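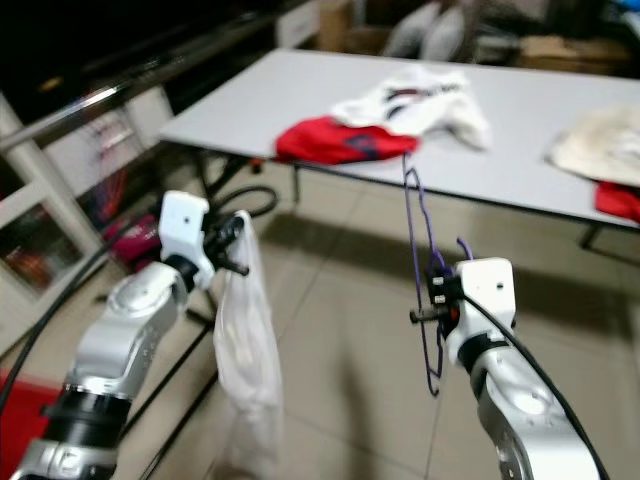

White garment in the left gripper, purple hanger in the right.

Bench budget, second pass

Thursday, October 14, 2021

The first version of this budget went up in April and was wrong in most of its lines. The arms were close. Everything hanging off the arms was not. I am redoing the sheet before I commit to a second station, and the notes are here so that I can find them again.

The task is putting shirts on hangers. It needs two arms, one for the cloth and one for the hanger, and that fixes the largest line before any other decision gets made. I priced a single-arm version with a clamp on the table edge. The clamp saves money and then takes it back in fixture time, as every garment size wants a different clamp position. I dropped it.

Arms. The quotes were from Lutier and Keldale. Keldale was cheaper per arm but sells the controller separately, one per arm, and the controllers need their own power feed. Lutier includes it. Once the controllers are in the sheet the difference is small enough that lead time decides. Lutier quoted 7 weeks, Keldale would not put a number in writing. Lutier it is, again.

Gripper mounts. In April I had these down as "print in house, no cost." The bracket itself is cheap. The screws, inserts, reprints and the afternoon spent getting the hole pattern right are not. I now carry $166 per station for mounts, with one spare pair on the shelf. If the spare pair gets used in the first month I will revise that upward.

Grippers. Cloth and hangers want different things from a fingertip. A hanger is thin and hard and turns in the grip if the contact is short. A shirt bunches, and anything with a sharp edge snags the knit. I looked at a tool changer and the price was silly for a bench. Current plan is the same gripper body on both sides with different tips, and tips go in the budget as a consumable.

Cables. This had no line at all in the first version. Each wrist has a cable that must follow the arm through its whole range without catching on cloth, which is harder than following it without catching on metal. Grindmont sells the flexible type in set lengths. Order the longer one and accept a loop. I ordered the short one first and had to buy twice.

Table. Any table will do if it is stiff and the height is right. Mine is light gray, and white shirts on it give the camera less contrast than I would like. A darker top is in the plan for station two – cost is minor, so I have put it under sundries and not given it a row.

Garments. Budget for these properly. Shirts stretch at the collar after enough cycles and stop behaving like shirts anybody would buy. I get mixed bundles from Bragança, a surplus place, with no control over size or color. That is good for variety and bad for comparing one week with the next, so part of the order should be identical new stock, kept back for measurement runs. Hangers too, all from one batch.

Total for everything except the arms comes to $1049 per station. The April sheet had less than half of that. I have not added contingency to the figure. It sits in its own row, where I can see it being spent.

Still open:

Floor space. Two stations fit on paper. With boxes along the back and room to walk, I doubt it.

Service contract. Lutier offers one that covers both stations for a flat yearly fee. It excludes wrists, and wrists are what I would expect to wear. Waiting on revised terms.

Power. The existing circuit carries one station. Need a quote for a second before anything ships.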